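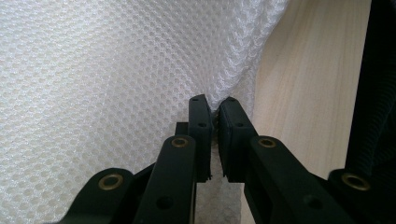
Who Pays on a First Date? Advice Columns and What Students Say
Project report, Media and Everyday Life
Kadri Uibo and Yolanda Schumacher
October 30, 2022

1. Introduction

Newspapers and magazines have printed advice about dating for a very long time, and the question of the check comes up again and again. Some columnists say the man should pay. Others say the person who did the asking should pay, or that the check should be split. The writers usually sound very sure of themselves, and they often back up their view with a story about one bad evening.

We wanted to know if students at our college hold the same views as the columns, and if they could give reasons for them. Our research question was: do the rules given in opinion and advice columns match what students say they do on a first date?

2. Method

The project had two parts. In the first part we read columns about paying on dates, all found through the college library database. We left out columns that were mainly about weddings or shared household bills. For each column we wrote down who the writer thought should pay, what reason was given, and if the writer told a personal story.

In the second part we handed out a paper survey. Most of the forms were given out in the main cafeteria at Barkuldale and the rest in the evening classes. We got 55 usable forms back. A form was not usable if the page was blank on the back, which happened more than we expected, as several people did not notice there was a second side. The survey asked for age group, gender (optional), who paid on the last first date, who should have paid, and why. There was space for comments.

The original plan was to do interviews in July and the survey after that. We only did 2 interviews in the end and decided to treat them as background.

We divided the work. Kadri did most of the reading and the coding of the columns. Yolanda wrote the survey and typed in the answers. We wrote this report together.

3. Results: the columns

The most common rule in the columns was that whoever did the inviting should pay. The older columns mostly took it for granted that this was the man, so in practice the rule came out the same as "the man pays." The newer ones said it could be anyone.

Almost all of the columns told a personal story, and in most of them the story came first. The typical story had a rude date in it - someone who added up the items on a phone, or who went to the restroom when the check came. The rule followed from the story. We found very few columns that mentioned money itself, meaning what the writer or the date could afford.

Columns that argued for splitting the check tended to be shorter and had angrier reader comments under them. We did not code the comments, so this is only an impression.

4. Results: the survey

More than half of the students said the check should be split or that each person should pay for what they had. The next most common answer was that the inviter pays. A small group said the man should pay, and this group included both men and women.

What people said they did was different. Among students who wrote that splitting is right, many also wrote that one person had paid on their last first date. The reason given most often was that it felt awkward to bring it up. One student wrote, "I got my card out but slowly." Another wrote that they always suggest coffee so that the question does not matter much.

Cost came up often in the comments, unlike in the columns. Quintana, the restaurant near campus, was named by several students as a place they would not go on a first date because of the prices. Some said they use Onura, the payment app, to send their half afterward. Others thought this was worse than not paying at all.

5. Discussion

The columns and the students agree on one thing, that paying is seen as a sign of manners and interest. They differ on money. The columnists wrote as if both people could pay easily. Our students did not.

We also think the word "invited" is a problem. When two people match through an app and agree on a place together, it is hard to say who invited whom. Students left this question blank more than any other.

6. Limits

The sample was small and came from one college. People who eat in the cafeteria may not be typical. We did not ask about same-sex dates separately, and two people pointed this out on the form. They were right and the question should be added.

7. Word count and materials

The report had a limit of 3000 words, not counting the survey form. The form and the coding sheet are in the course folder.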